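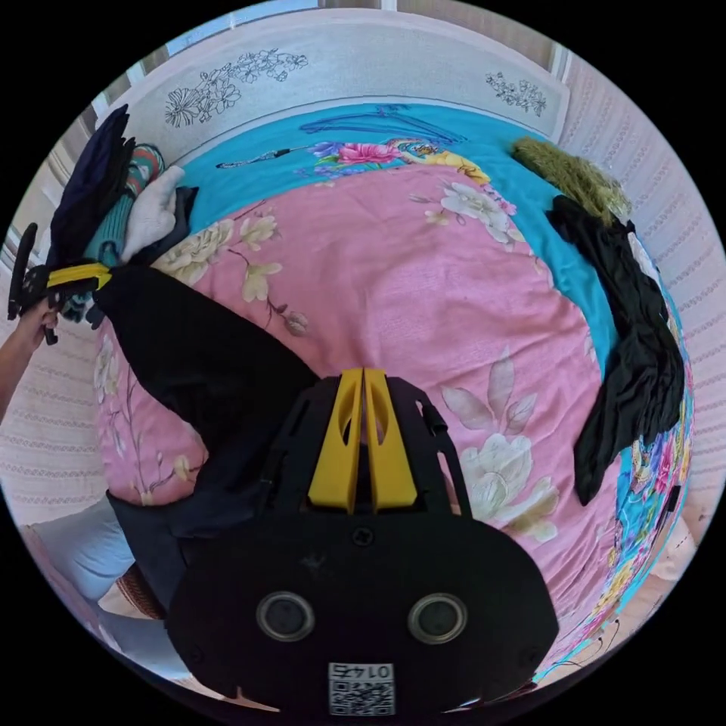
Figure 1. Floral bedspread with a turquoise border, laid over a bed.

Sleeping Warm in Lulldale: What Students Put on Their Beds and Why
Term project, Household Textiles

12 shares | 4 comments

When our group first sat down to pick a subject, we had a long list of serious ideas, and I think every one of us was secretly hoping somebody else would suggest something cozier. It was a cold October evening, the radiators in Niven Hall had not been switched on yet, and the talk kept drifting back to blankets. So blankets it was, and bedspreads, and quilts, and everything else that people pile on top of themselves when the nights get long!

Our question was a simple one. We wanted to know how students living in Lulldale choose their bedding, how they look after it, and whether they would choose the same things again. We put together a short questionnaire and handed it out in the three residence halls and at the Sunday market. In the end 809 people filled it in, and after we set aside the forms with missing pages we had 700 good ones to work with. We are very grateful to everyone who took the time (and to those who wrote long notes in the margins, which were a pleasure to read).

The first thing we learned is that most people do not choose their bedding at all, at least in the first year. It comes from home. A bedspread gets folded into the bottom of a suitcase by a parent or an aunt, and it stays on the bed until graduation. Large flowers were mentioned again and again, often with a little embarrassment and a great deal of affection. Plain colors were more common among students who had bought their own, usually from the Staltier outlet by the bus station, where a full set can be had without spending a week's groceries.

Washing was the part that surprised us. Many students told us they wash their sheets faithfully but leave the top cover for a whole term. The machines in the halls are small, and a thick cover comes out heavy and lumpy, so we understood the temptation. We tried the Protex fabric spray that several people recommended, using 2 cotton covers of the same age, one sprayed before washing and one not. After a month of ordinary use we could not tell them apart, though one of us still insists that the sprayed one felt stiffer.

We also asked about warmth. Layers won easily over a single heavy quilt, and the favorite arrangement was a sheet, a thin wool blanket, and a light cover on top that could be kicked off toward morning. I have slept that way ever since and would recommend it to anybody in a drafty room.

If we did the project again, we would ask how old each cover was, as so many people wanted to tell us anyway. We would also start earlier in the term. The full tables are in the appendix, and the blank questionnaire is kept with our report in the Niven Hall study room.

Share | 4 comments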